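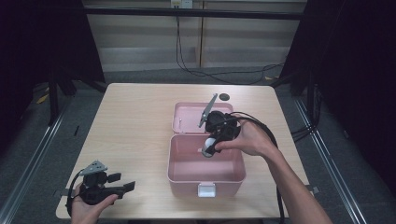 Tuler open day, 2021-10-24

I had been trying to get a look inside Tuler since February, so when the open day list went up I signed my whole family on. Two of us went in the end (the kids chose the pool), and we got the last slots on the 60-minute tour. It was so good! I'd have happily stayed until they turned the lights off.

Our guide was Cormac Madigan, who runs the hand-held gripper stations, and he started with a fault. I loved that. He could have opened with the best thing they'd ever done, and he went straight to the week in which a whole batch of work had to be thrown out.

The job at the stations is simple to watch. A person stands at a table with a gripper in each hand and does small household things, over and over: put a ball in a box, close a lid, move a cup. The grippers record how the hands move and how wide the jaws are, and a robot arm called Prekar later learns from those recordings. Each task gets done 365 times before they call it finished, which made my wrists ache just hearing it.

So, the fault. Prekar had been trained on a ball-and-box task and it kept letting go too early. The arm would swing over nicely, slow down, and drop the ball on the rim. It hit the rim or missed the box in 86 tries before they stopped the test and went looking. Everyone blamed the arm. They swapped its fingers, then its motor, and spent two days on the software.

The trouble was in a cable. On one station the plug at the back of the right gripper had worked a little loose, and whenever the person reached forward the cable pulled tight and the jaw reading jumped to "open" for a blink. The ball was still firmly held. The recording said it had been let go. Prekar had learned exactly what it was shown, poor thing.

Cormac let us feel the difference between a good plug and the bad one, which they keep on a hook by the door. I could hardly tell them apart – a tiny wiggle, and that was all. Some 30 hours of recordings went in the bin.

There was a safety side too, and I was glad he didn't skip it. On one of the bad runs the arm let go of a metal cup, and it rolled under the guard at the Breathnach cell next door. A trainee bent down to get it with the arm still powered. No one was hurt, but the guard now goes right to the floor, and you stop the arm before you pick anything up. They made all of us say it out loud before we went in.

What they do now:
Tug test on both cables before the first run of the day
Enough slack to reach the far side of the table
Jaw readings played back next to the video after every batch

We finished in the Gruler room, where you can try a pair of grippers yourself. I was terrible! My partner got a ping-pong ball into a cup on her second go and has mentioned it several times since. Wear flat shoes, get there early for parking, and ask to see the plug on the hook.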